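Call for Applications: Records and Data Protection Officer (unpaid)

Halbridge Rowing Association
Issued 28 July 2020

The Halbridge Rowing Association seeks a Records and Data Protection Officer for its member clubs. The post is vacant and will be filled from September. The term is two seasons and may be renewed once.

Scope of the role

The officer maintains the register of personal data held by the Association and advises club secretaries on how that data is collected, stored and deleted. The role covers membership forms, race entries, medical declarations, coaching certificates and incident reports. It does not cover the content of club websites, which stays with the webmaster at Erberg.

Main duties

Keep the data register current and review it twice a season.
Respond to access requests from members within 30 days.
Report any loss or disclosure of personal data to the Secretary on the day it is found.
Move the remaining paper membership files to the Urken system and confirm each transfer in writing.
Prepare a short written report for each Association meeting.

Time required

Expect 5 hours a week during the racing season and less outside it. Meetings are held online and last no more than two hours. One visit per season to the boathouse at Erberg is required to check the paper archive. Travel costs are paid on receipt of a completed claim form.

Requirements

Applicants must be 18 or over and a current member of an affiliated club. Experience with spreadsheets and shared folders is required. Knowledge of data protection law is useful, and the Association will pay for one training course. Serving club secretaries may apply but must give up that post if appointed.

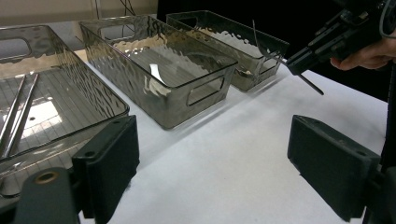

The successful applicant will receive an Association email account and read access to the Urken system. Write access is given after the handover period, which lasts 14 days. Personal email accounts must not be used for Association business at any time.

How to apply

Send a letter of no more than two pages, with the name of one referee, to Bláthnaid Mac Mathúna, Association Secretary. State your club and how long you have been a member. Questions about the duties should go to Gráinne Conneely, who holds the register until the post is filled.

Applications are kept for 10 months after the appointment and then deleted.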